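Keeping dry goods fresh at home
Speaker notes, Bukholm Library evening talk
2023-11-14

Slide 1. Opening
Thank them for coming out. Mention that the handout is on the table by the door and that questions are fine at any point.
I worked at the Findden bulk store for 12 years. Most of what I know comes from what customers brought back and complained about.
Tonight covers flour, rice, nuts, spices and coffee. Canned food is a separate talk.

Slide 2. What makes food go stale
Air, light, heat and moisture. Go slowly on this slide, the rest depends on it.
Oils in nuts and whole-grain flour react with air and turn bitter. White rice has very little oil, so it lasts much longer than brown.
Ask: who keeps spices over the stove? Most hands go up. Steam and heat are both bad for them. Move them to a drawer.

Slide 3. Flour
White flour keeps for months in a closed container in a cool cupboard. Whole wheat goes in the fridge or freezer.
Let frozen flour come to room temperature with the lid on before opening it. Otherwise water condenses on the flour.
Pantry moths. Pass around the printed sheet. New flour can go in the freezer for a week before it goes in the cupboard. If moths are already in there, empty the whole cupboard, vacuum the corners and wash the shelves. Throw out any bag that has webbing in it.

Slide 4. Rice, beans and lentils
Old dried beans are safe but take a long time to cook. Don't mix a new bag into the end of an old one, they will cook unevenly.
Write the date on masking tape and stick it to the bottom of the container.
The Jullurska jars from the hardware store come up every time. They're good. Replace the rubber ring when it gets stiff.

Slide 5. Nuts and seeds
Freezer. Smell them before baking. A paint smell means they're done.
Buy the amount you need for the recipe if the store sells loose.

Slide 6. Coffee
Whole beans hold their flavor longer than ground. Grind what you need for that pot.
A clear jar is fine if it lives in a closed cupboard. On a sunny counter it isn't.
Use a dry spoon. Measure the beans into a mug or small bowl, then close the jar.
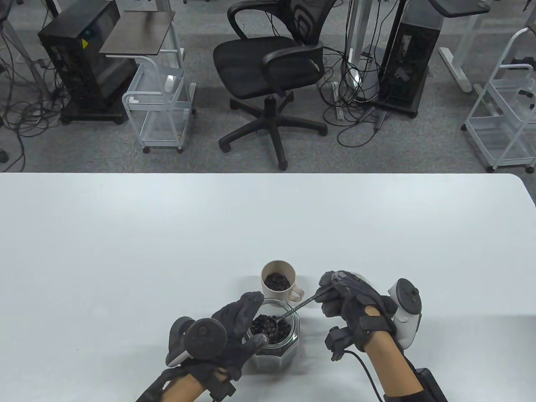 Slide 7. Spices
Whole spices outlast ground ones by a long way. Rub a pinch between your fingers. If there's no smell, it won't add much to dinner.
Don't shake the jar over a steaming pot. Shake it into your hand first.
I buy the small Taipe packets and refill one set of tins.

Slide 8. Questions
Likely ones: bay leaves, brown sugar, whether to keep bread in the fridge (no, freeze it sliced).
Chairs go back against the wall before we leave.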